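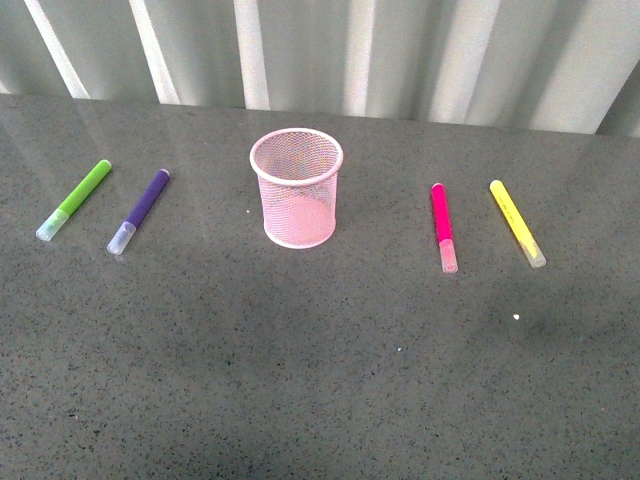
Lectura: 9 min

En la planta de Julside, el turno de la mañana empieza a las seis y lo primero que se hace es leer el parte de la noche. Antes lo escribía quien salía. Ahora lo escribe el sistema, y quien entra lo corrige a mano, con bolígrafo, en los márgenes de una hoja impresa. La empresa prepara juegos de papelería para colegios, oficinas y tiendas de regalo: vasos, rotuladores, libretas, reglas, todo lo que cabe en una caja de cartón con ventana. En diciembre salieron de allí 3.392 juegos con la nueva línea en marcha.

La línea se compró a Bresell, un integrador que hasta entonces había trabajado sobre todo con fabricantes de piezas de baño. El encargo parecía sencillo. Un rotulador pesa poco, no se rompe y tiene siempre la misma forma. Lo que cambia es el sitio y la postura en que queda sobre la mesa, y eso una persona lo resuelve sin mirar dos veces. A la máquina hubo que enseñárselo con muchas horas de práctica, en una encimera aparte, colocando rotuladores junto a un vaso portalápices y volviendo a empezar.

De esa práctica se encargó parte de la plantilla. Seis personas que montaban juegos a mano pasaron a preparar mesas: dejan las piezas en posiciones distintas, arrancan el ciclo, anotan el fallo si lo hay y recolocan. Cobran un complemento por ello, pactado por un año. El trabajo cansa menos las muñecas y más la vista, según cuentan en el vestuario. También es más solitario. En la mesa de montaje se hablaba; en el puesto de prueba hay que estar pendiente.

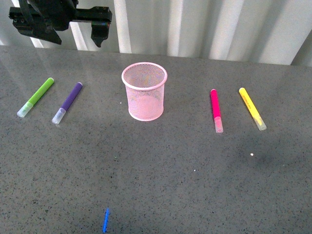 Los fallos que se apuntan son casi siempre pequeños. Una pieza que rueda al soltarla, un agarre demasiado cerca del capuchón, un reflejo de la superficie que confunde el cálculo de la posición. Bresell pidió al principio que se anotaran con un código numérico. Las operarias acabaron escribiendo frases cortas, porque con los códigos no se entendían de un turno a otro, y el integrador terminó por aceptarlas. Hoy esas frases llenan un cuaderno de tapas duras que sigue en uso, aunque existe una versión en pantalla.

La dirección sostiene que no ha habido despidos, y los datos de plantilla le dan la razón. Lo que ha habido es menos contratación de temporada. Otros años entraban nueve eventuales para la campaña de vuelta al colegio; en la última no entró ninguno. En Saxena, el barrio pegado al polígono, esa campaña era el primer empleo de mucha gente joven, y en los comercios de la zona se comenta más eso que la llegada de los brazos.

Dentro, la discusión va por otro lado. El ritmo lo marcaba antes el grupo, con sus pausas y sus favores — una adelantaba cajas para que otra pudiera salir antes al médico — y ahora lo marca el objetivo diario de la línea, que no se puede adelantar. El comité ha pedido que las pausas se fijen por escrito. La empresa ha respondido que lo estudiará cuando termine el ajuste de la segunda celda.

Esa segunda celda es la que de verdad preocupa. Se dedicará a los juegos Dilto, la gama cara, con piezas de malla metálica y acabados que se marcan con facilidad. El primer pedido es de 3.000 unidades y lleva penalización por retraso. De momento se prepara con un sistema mixto: la máquina coloca los rotuladores y una persona revisa el vaso, pone la tarjeta y cierra. Las más veteranas prefieren ese reparto y han pedido que se quede así. Dicen que al menos la última mano que toca la caja es la suya, y que las devoluciones por defectos visibles las paga el prestigio de todos.

El complemento de las preparadoras vence en junio. Si no se renueva, volverán a su categoría anterior, que en el organigrama nuevo ya no tiene puesto asignado. La negociación sigue abierta.

14 comentarios · Compartido 87 veces

Suscríbete a nuestro boletín y recibe los reportajes en tu correo. Puedes darte de baja cuando quieras.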